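Ticket 1679
Subject: Table at bay 16 is said to be uneven, bowls "slide"
Opened by: Benedita Marinho, Mallmont site
Assigned to: Simão Louro, fixtures
Priority: Normal (was High, changed by S. Louro)
Opened: 2021-02-27

Benedita Marinho wrote:
The table at bay 16 is not level. When we put a bowl down it creeps toward the partition. Abílio saw it too. We have already shimmed two feet with folded cardboard and it made no difference. Please send a new table. The Plolon ones upstairs never do this.

Simão Louro wrote:
Before anyone orders a table I would like to know a few things. Which bowl? Full or empty? Which two feet? And who put a level on it? "Creeps" could mean a hair or it could mean it ended up on the floor. Also please take the cardboard out. If the table wasn't crooked before, it may well be now.

Benedita Marinho wrote:
Orange plastic one, empty. Nobody had a level, we used a phone. It said 1 degree and then it said 0 and then it said 1. Cardboard is out.

Simão Louro wrote:
A phone that says 1, 0 and 1 is telling me about the phone. Its back has a camera bump on it. Try it again with the bump hanging off the edge, then turn the phone end for end and read it again. If the lean swaps sides, it's the phone.

Abílio Gouveia wrote:
Did that. It swapped sides. But the bowl still moves, I have watched it.

Simão Louro wrote:
Thank you, so the table reading is worth nothing either way.
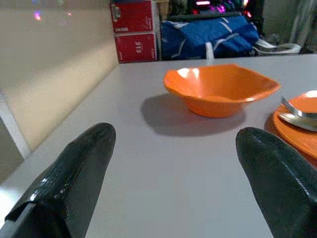

The top looks fine to me as far as a picture can go, and I would not replace a table on the strength of this. A picture won't show a slope that small, so I'm not calling it level either. What I'm more interested in is the bowl. The rim on that orange one is a bit irregular, with wavy corners, and it tapers to a narrower base. If the base was molded as carelessly as the rim, it could be rocking on a high spot, and a rocking bowl on a smooth top will walk if somebody leans on the table. Please turn it over and lay a ruler across the bottom.

Benedita Marinho wrote:
There is a sort of pimple in the middle of the base. The ruler seesaws on it. I still think it's the table.

Simão Louro wrote:
You may be right. Test: put a different bowl in the same spot, flat bottom, and leave it. Then put the orange one on another table. Don't lean on anything.

Abílio Gouveia wrote:
Steel bowl at bay 16, left for 19 minutes with a pencil mark at the edge. Did not move. Orange bowl on the table at the next bay, same 19 minutes, moved off its mark by the width of the pencil line. Leonor Moreira was opening and shutting the drawers under it, so I don't know if that counts.

Simão Louro wrote:
It counts for something. I'd want it done again without the drawers, but I am not driving out to Mallmont for a pencil line.

Afonso Frade wrote:
Purchasing here. The orange bowls came from Simões in December, same order as the trays, 157 pieces altogether. I had no complaints until this one. Do you want the lot sent back?

Simão Louro wrote:
No. One bowl with a pimple doesn't make a bad lot. Benedita, could you check the rest of yours with the ruler and set aside any that seesaw? Afonso, ask Simões if they'll swap those. I doubt they will.

Benedita Marinho wrote:
Two more seesaw. The others sit flat. I would like it noted that I asked for a level.

Simão Louro wrote:
Noted. There's a proper one in the Parkeck store room and I'll put it in the internal mail. Table replacement declined for now. Ticket stays open until somebody reads that level at bay 16, both directions, bowl off the table.

Status: Waiting on site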